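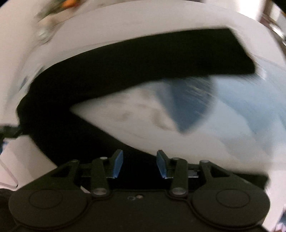

Ustik opens second production hall for wound closure products in Rotby

News > Company > Production

Saturday, November 11, 2023

Ustik, the maker of skin staplers and suture sets, has opened its second production hall in Rotby. The new building has 2712 square metres of floor space and stands next to the first hall, on the road to Tasosberg. Building work began in March of last year and was finished a few weeks later than planned, after a delay in the delivery of the air filters.

The hall contains two clean rooms, a packing line and a small laboratory for testing the strength of the closed staple. Until now these tests were made in Tasosberg, and every batch had to wait for the results before it could leave the warehouse. With the laboratory in the same building, the company expects to release a batch within 24 hours after packing.

"For our customers the waiting time was the main complaint, and they were right," said Jonas Nägeli, head of production. "A hospital does not want to hear that the goods are ready but the paper is not."

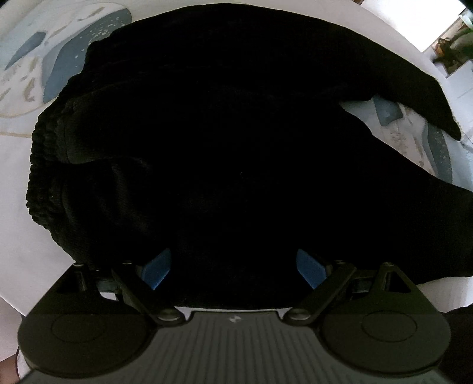
Black knit garment on a printed bedsheet.

The company will employ 70 people in the new hall when all shifts are running. Most of the positions on the packing line are already filled. Ustik is still looking for technicians with experience in injection moulding, and also for one person in the quality department who can read technical documents in German. Training takes place in Rotby and lasts six weeks.

The first product to move to the new hall is the single-use skin stapler with a wide head, which is sold mainly to surgical wards and day clinics. The suture sets will follow next year. Removal forceps stay in the old hall for the present, as the machines for them are heavy and the floor there was made stronger for this purpose.
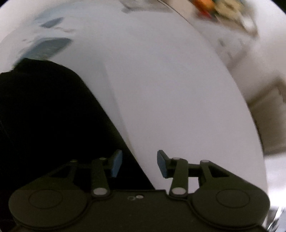 Ustik has also extended its agreement with the distributor Awad, which now supplies 1558 hospitals and clinics with the stapler range. The new agreement runs for three years and includes the return of opened transport boxes. Lauri Koskela, who is responsible for sales at Ustik, said that order numbers and prices remain the same until the end of the agreement – only the delivery address on the forms will change.

Customers who collect goods themselves are asked to use the north gate from now on. The old loading area is closed for lorries, but small vans can still enter there in the morning. Questions about open orders can be sent to the sales office in Rotby, which keeps its telephone number.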